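Workshops > Skov > News

Search this site Enter keyword Go

Two arms learn to sort at the Skov workshop

The shared workshop at Skov has a new work cell, and its builders hope to have it sorting small plumbing parts by the end of May. The project carries the name Plilum and was started in the winter by Hjalti Ketilsson, who rents a bench there and repairs heating systems during the day.

The idea came from his own van. After every job he brings back a box of mixed fittings, and to separate them takes most of an evening. He wanted a machine that picks one part, turns it if needed and puts it in the right bin. One arm could lift the parts but it could not turn them well, so in March he added a second.

The arms were bought used from Stiltuvel, a small dealer which takes back equipment from closed laboratories. The control program is written by members of the workshop and runs on an old desktop computer under the bench. Until now the builders have spent 66 hours on it, not counting the time for cables, which had to be tied again after they caught on an elbow joint during a test.

Training is done by hand. A member guides the arms through a task many times, and the program tries to repeat it. Ketilsson says that simple grips are learned in around 4 evenings, but passing a part from one arm to the other is still slow and fails often.

The group meets on Monday at 7 p.m. and visitors can come to watch. The bins are marked with cards, so that a color can be given to another kind of part when the stock changes. 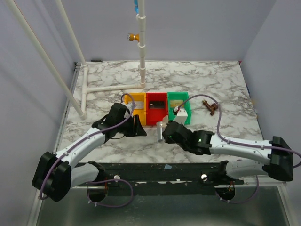

Faseck, the other group in the building, would like to borrow the cell for sorting screws when Plilum is finished, but Ketilsson answered that the fingers are too wide for anything so small and new ones must be made first. He has drawn two versions and will print them next week. The workshop asks members who have spare valves or couplings, also broken ones, to leave them in the crate by the door.

Shares 2 Comments 4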